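Contra el "hogar conectado", segunda parte

Sigo recibiendo correos por lo del mes pasado, casi todos para decirme que exagero. Puede ser. Pero he pasado otras semanas con el asunto y salgo menos convencido de lo que entré.

Resumo para quien llegue ahora. En octubre cambiaron los contadores del edificio y, de paso, la administración nos ofreció un "paquete de eficiencia" de una empresa llamada Kundine. Termostato, enchufes, un sensor de humedad para el baño y una aplicación donde verlo todo en gráficas de colores. El folleto prometía un ahorro de 200 euros al año por vivienda. Pregunté de dónde salía la cifra. Me mandaron el mismo folleto en PDF.

Lo instalé igual, porque quería tener con qué quejarme.

Primera observación: la casa ya tenía termostato. Uno de rueda, amarillento, que llevaba ahí desde antes que yo y que se entendía a la primera. El nuevo pide que acepte condiciones. La semana pasada pidió aceptarlas otra vez, un martes a las siete de la mañana, con la calefacción apagada hasta que dijera que sí. Supongo que eso cuenta como ahorro.

Segunda: las gráficas. Reconozco que los primeros días las miraba bastante. Hay una curva azul, otra naranja y una puntuación de hogar que sube y baja sin que yo haya logrado relacionarla con nada. Un fin de semana que estuve fuera, con todo desenchufado salvo la nevera, me bajó 14 puntos. Escribí al soporte. Contestaron que el algoritmo "aprende de mis hábitos". Pues ese fin de semana mi hábito era no estar.

Tercera, y la que más me molesta: los aparatos hablan entre ellos mejor de lo que me hablan a mí. El sensor del baño avisa al enchufe del deshumidificador, el deshumidificador arranca de madrugada y yo me entero por el ruido. Para cambiarlo hay que entrar en un menú llamado "Rutinas inteligentes", que está dentro de otro llamado "Más". Tardé dos tardes en dar con él. En el foro de usuarios hay quien lo celebra como una función avanzada, y también quien recomienda ponerle al deshumidificador un temporizador mecánico de los de ruedecita. Compré el temporizador. Lleva desde entonces sin pedirme la contraseña.

Varios lectores me recomiendan pasarme a Dulport, que por lo visto es lo mismo pero "abierto". He leído la documentación. Abierto significa que la avería la arreglas tú. No digo que sea peor, digo que cuando a las once de la noche no hay agua caliente no quiero estar leyendo un archivo de configuración con comentarios en checo. Otro lector me habla maravillas de un catálogo de sensores, Pestex, que detectan polillas, ratones y no sé cuántas cosas más. En esta casa las polillas las detecta el jersey.

Luego está lo de la conexión. Todo esto depende de la wifi, y la wifi de un piso con paredes de los años cincuenta es una cuestión de fe. La recomendación oficial es comprar repetidores, que también vende Kundine. La mía, después de probar 5 sitios distintos para el router, es la de siempre: un cable. Es feo, hay que pasarlo por el rodapié y no tiene aplicación. Tampoco he tenido que actualizarlo.
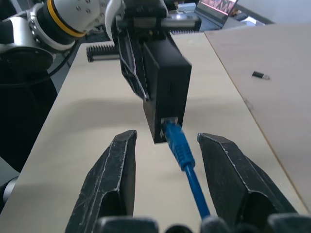

Núm. 14

De las actualizaciones quería hablar aparte. El termostato se ha actualizado 2 veces en lo que va de mes, y en la segunda desapareció el botón para subir medio grado. Ahora se sube de grado en grado o se deja que decida él. Las notas de la versión decían "mejoras de experiencia". No sé de la experiencia de quién.

Me dirán que la gente mayor del edificio está encantada. He preguntado en mi rellano y en el de abajo. En el mío lo tienen apagado. Abajo lo usan de reloj, y reconocen que como reloj va bien.

¿Y el ahorro? Ha llegado la primera factura completa. Es algo más baja que la del mismo periodo del año pasado, y la aplicación se ha apresurado a felicitarme. También ha hecho mejor tiempo y he pasado menos días en casa, pero eso no sale en ninguna gráfica. Haría falta un invierno entero, con frío de verdad y los mismos horarios, para poder decir algo serio. Esperaré a tenerlo. Mientras tanto, quien quiera venderme los 200 euros que me los enseñe en un extracto.

El termostato viejo lo tengo guardado en el cajón de la cocina, con los tornillos en una bolsita. Los comentarios siguen abiertos hasta el viernes. Los que empiecen por "es que no lo has configurado bien" los leeré igual, aunque ya los tengo repetidos.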